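Drarnura Glasreiniger-Konzentrat, Flasche 140 ml
Hersteller: Hafstein
Lieferbar ab Lager Poltport

Konzentrat für Glasplatten, Fenster, Spiegel, Vitrinen. Ohne Duftstoff, ohne Farbstoff. Trocknet streifenfrei auf, wenn man nicht zu viel nimmt (die meisten nehmen zu viel). Für drinnen und draußen, Balkon, Terrasse, Wintergarten.

Dosierung: 2 ml auf eine normale Sprühflasche, mit kaltem Wasser auffüllen. Bei sehr hartem Wasser lieber destilliertes nehmen, sonst bleiben Kalkränder, da kann der Reiniger nichts für.

Anwendung
Groben Sand und Krümel vorher trocken runter. Dünn aufsprühen, 15 Sekunden warten, mit Mikrofaser abziehen. Tuch oft wenden. Bei eingetrocknetem Obstsaft zweimal machen, nicht kratzen. Nicht in praller Sonne auf heißem Glas.
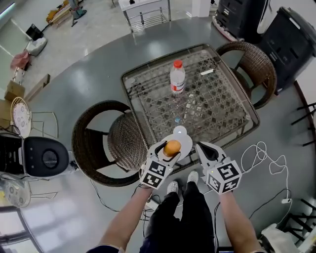
Kann die Lösung auch auf das Geflecht unter oder neben der Glasplatte kommen?
Auf Kunststoffgeflecht ist das unproblematisch, kurz mit klarem Wasser nachwischen. Naturrattan bitte nur nebelfeucht, nicht einsprühen, das Material quillt sonst auf.

Nicht geeignet für
Acrylglas und Polycarbonat (wird matt)
frisch geölte Holzrahmen
beschichtete Displays
Glas mit Antireflexbeschichtung, da bitte erst beim Glashersteller nachfragen

Lieferumfang: eine Flasche Konzentrat, Dosierkappe, Aufkleber zum Beschriften der Sprühflasche. Sprühflasche selbst ist nicht dabei, Tuch auch nicht. Gibts beides unter Zubehör.

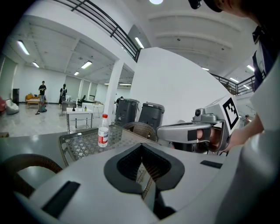
Angesetzte Lösung innerhalb von zwei Monaten aufbrauchen. Konzentrat frostfrei lagern, stehend, Kappe zu. Flockt es nach einem kalten Winter im Keller aus, einmal warm stellen und schütteln, dann gehts meistens wieder. Für Kinder unzugänglich aufbewaren und nie in Getränkeflaschen umfüllen.

Großgebinde für Gastronomie und Hausverwaltung: Karton mit 100 Flaschen, nur auf Anfrage, Versand dann ab Drilutport. Lieferzeit länger. Die Dosierkappen liegen beim Karton lose bei.

Alte Rezeptur (blaues Etikett) ist seit Oktober ausverkauft, kommt nicht wieder. Dosierung war da anders, also bitte nicht die alte Tabelle nehemn.

Stand: 19. März 2019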